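Oil, varnish or leave it alone? Wooden tables that get used every day
Home and Garden > Furniture and Floors

marrowfat
Hello all, I've been going round in circles over what to put on a wooden table that gets three meals a day and homework on top, and I'd love to hear what people have lived with happily for years. 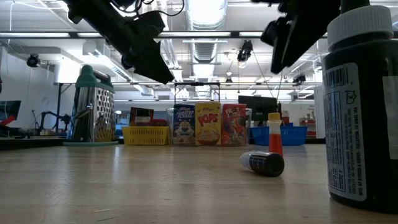 tilly_b
Oil, oil and oil again, marrowfat, and I say that as somebody who swore by varnish until we moved house. Varnish is lovely for a couple of years, and then somebody puts a hot casserole down and you've got a white ring that you can't touch up without stripping the lot. With oil you just rub the bad patch with fine paper, wipe some more on and go to bed. Ours has had all sorts done to it (a whole Christmas pudding was set alight on it, long story) and it still looks respectable. Have you any idea what's on it at the moment?

marrowfat
Thank you, what a quick reply! I haven't the faintest, is the short answer. I should have put more in my first post but I was typing with the potatoes on. It's beech, or I was told it was beech, and I bought it second-hand for £70 from a couple in Hallham who were moving somewhere smaller and couldn't bear to see it go to the tip. It seats all of us with room for my mother at the end. The top was perfectly nice when we got it, but there's a dull patch now where my son sits, and it feels slightly furry when you run your hand over it, if that makes sense to anyone. The rest still has a bit of a shine.

My husband would like to sand the entire thing back this weekend and be done with it. I'd like to know what we're doing first. We have had a discussion.

Callum Cruickshank
The furry feel is raised grain, marrowfat. Water has been getting in and the fibres have stood up. It means the finish has gone in that spot, whatever the finish was.

Before anyone sands anything, put a drop of water on the dull part and another on the shiny part and go and make a cup of tea. If the shiny part still has a bead sitting on it when you come back and the dull part has a dark spot, then you've most likely got varnish or lacquer that's worn through at your son's place. If both have gone a bit dark, it was oil all along and you can do as tilly_b says and just add more.

I'd disagree with her on one thing, mind. Oil is only easy if you keep up with it. I've seen a fair few oiled tables that had nothing done to them from the day they were bought, and they were in a sorrier state than any varnished one. It depends on the household. If you're the sort of family that means to do things and then doesn't, have a varnish and a stack of mats.

tilly_b
Callum, I feel that last bit was aimed at me personally, and I'd like it known that mine gets done every April without fail, along with the chopping boards and the handle of the good spade!

Callum Cruickshank
Not aimed at you at all. It was aimed at my brother.

pellworm
Can I put in a word for doing nothing whatsoever? My grandmother's table was scrubbed pine and it had never had a finish on it in its life. She went at it with a brush and washing soda and a kettle of hot water after the Sunday roast and that was that. It went a beautiful silvery white and you could have done surgery on it. I have it now and I do the same, less often than she did. People worry far too much about marks. A table with no marks on it belongs in a showroom.

marrowfat
Pellworm, I love the sound of that, I really do, and my husband has read it out to me twice in a meaningful voice. But would it work on beech? And doesn't turmeric stay for ever? We eat a lot of dal.

Naheed Abbasi
As a fellow turmeric household, I can tell you it doesn't stay for ever, it only feels like it. Sunlight fades it. We had a yellow patch the size of a saucer on our table and I was quite upset, and then we moved the table under the window for the summer and by the time the clocks went back I had to hunt for where it had been. On the other hand I once used a cream cleaner on a similar stain in a panic and took the colour out of the wood itself, and that pale bit is still with us. So my advice is patience and a bright window.

On the main question, we went for hardwax oil after a lot of dithering. It's a sort of halfway house. You put it on like an oil, very thin, but it sits a little on the surface and you don't have to do it anything like as often. It took us 2 coats with a night between them, windows open, everybody eating on their laps in the front room and the children thinking it was a party. I was glad of every bit of airing, as it does smell at first.

Callum Cruickshank
Agree with Naheed about hardwax oil. The mistake people make is putting it on too thick. If it looks wet and generous, it's too much, and it'll be tacky for days. Rub it out until you think you've hardly got any on there. And please, everybody, spread your oily rags out flat outdoors to dry, or soak them in water before they go in the bin. Don't leave them scrunched up in a corner, as some of these oils warm up by themselves as they dry and a heap of rags can catch fire. It sounds like an old wives' tale and I promise you it's real.

Pellworm, I'd be careful about sending people off with washing soda. Lovely on pine. On oak it can go dark, and on anything veneered you could be in trouble if water gets under the edge.

pellworm
Fair enough on the oak, I ought to have said. I'll stand by it for solid pine, and I'll stand by my grandmother generally.

dormouse_green
Slightly off to one side, but does anyone know whether a Stesari table would be solid or veneered? I've inherited one from an aunt, the label's still underneath, and I can't find a thing about them. I don't want to start rubbing at it and go straight through.

Callum Cruickshank
I don't know the name, I'm afraid. Look at the end of the board and see if the lines of the grain on the top carry on over the edge and down. If they stop dead at a strip along the side, it's probably veneer with a lipping. Have a look at the underside as well. If the pattern there has nothing at all to do with the pattern on top, be very gentle with it.

dormouse_green
There's a strip. Oh well! Gentle it is. Thank you, Callum, you've saved my aunt's table.

marrowfat
I'm back, and I have done the water test, with an audience. The shiny part kept its bead and the dull part went dark, just as Callum said, so varnish or lacquer it is, worn through. My husband is now even keener on sanding, and I suppose he's right, though I haven't put it to him in those words. Can we do only the bad end, or does it have to be all of it?

I should say we did have a moment of temptation last night. A friend has just had Dekton put in, worktops and the island as well, and we stood there stroking it like a pair of idiots and wondering why anybody has wood in a kitchen. Then we came home and sat down at our own table and I felt rather fond of it again.

Naheed Abbasi
Oh, I've had that very evening, at my cousin's! Wood is warmer under your elbows at breakfast, that's what I tell myself.

Callum Cruickshank
All of the top, sorry. You can leave the legs. If you sand one end and oil it, the oil won't get through the varnish on the rest and you'll have a line right across. Start with 120 grit, go along the grain, finish with 180, and vacuum it well in between. Beech can go blotchy if one bit is rougher than another, so give the whole top the same treatment even where it looks fine. It took me about 5 hours for a table that size, with stops.

tilly_b
And put the radio on, and wear a mask, and shut the door to the rest of the house or you'll be finding dust on the picture rails till Christmas. I hired a sander from Dalgleish in the end as mine kept cutting out, and it was worth every penny for the dust bag alone.

pellworm
Or leave it. I'm just saying it once more so that it's been said.

marrowfat
Pellworm, if it all goes wrong I shall scrub it white and tell people I meant to! I'm going to go for the hardwax, matt if I can get it, and we'll be eating on our laps like Naheed's lot. My son has asked if his end can have an extra coat. Does anyone know if I ought to do the underside too, while it's all in pieces, or is that overdoing it?

Callum Cruickshank
Is the underside bare now? If it is, a thin coat won't hurt and might help keep it flat. If it's already varnished underneath, leave it be and go and put your feet up.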